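How to Clean and Fill a Wicker Basket for Fruit and Vegetables

A wicker basket is a good place to keep the produce you plan to use in the next few days. Air gets in from the sides, you can see what you have, and it takes up less room than four bags on the counter. This page covers cleaning the basket, lining it and loading it so that nothing gets crushed.

What you need

A shallow wicker basket, oval or round
A soft brush (an old toothbrush is fine)
Two clean cloths
Mild dish soap
A cotton napkin or a few paper towels
Clear table space

Step 1. Clean the basket

Turn the basket upside down over the sink and tap the bottom. Most of the crumbs and onion skin will fall out. Brush along the weave, following the direction of the strands. Brushing across them lifts the ends and they start to fray.

Put one drop of dish soap in a bowl of warm water, dip a cloth, wring it out well and wipe the inside and the rim. Go over it again with plain water on the second cloth. Do not soak the basket. Let it dry overnight, tipped on its side so air reaches the bottom.

If a strand has come loose at the rim, tuck it back in while the wicker is still a little damp. My neighbor Reiko Takagi holds hers in place with a clothespin until morning, and I have copied that.

Step 2. Sort the produce on the table

Set the dry basket on the table and lay everything out next to it before you put anything in. Leave some space between the pieces so you can pick each one up and turn it over. Look for soft spots, broken skin and wet patches. Anything damaged goes in a bowl to be used the same day. 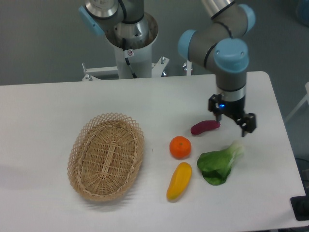 Wipe off loose dirt with a dry cloth and leave the washing until you are ready to cook. If something came home wet from the market, dry it with a towel first. Rubber bands and twist ties should come off too, as they cut into the stalks.

Step 3. Line the bottom

Fold the napkin once and lay it flat. It keeps the weave from marking soft fruit and catches any juice. Leave the sides uncovered so the air can still get through.

Step 4. Load the basket

Start with the heavy, firm things, such as squash and large roots. Lay long vegetables along the length of the basket - if they go crosswise they stick out over the rim and get knocked off. Oranges and other round fruit go next, in the gaps, where they cannot roll.

Leafy greens go on top, with the stalks toward one end and the leaves spread loosely. They are only there for a short time. If you are not cooking them that evening, put them in the refrigerator in a bag lined with a paper towel.

Do not fill past the rim. An ordinary table basket will take up to 12 pieces of mixed fruit and vegetables, depending on size. Beyond that the bottom layer gets forgotten.

Step 5. Check it

Take everything out every 4 days, change the liner and turn the fruit over. Keep the basket away from the stove and out of direct sun. Bananas and apples make their neighbors ripen faster, so give them a separate bowl if you can.

For a basket that smells musty, brush it out and leave it outdoors in the shade for an afternoon. Repeat the next day if needed before you put food back in it.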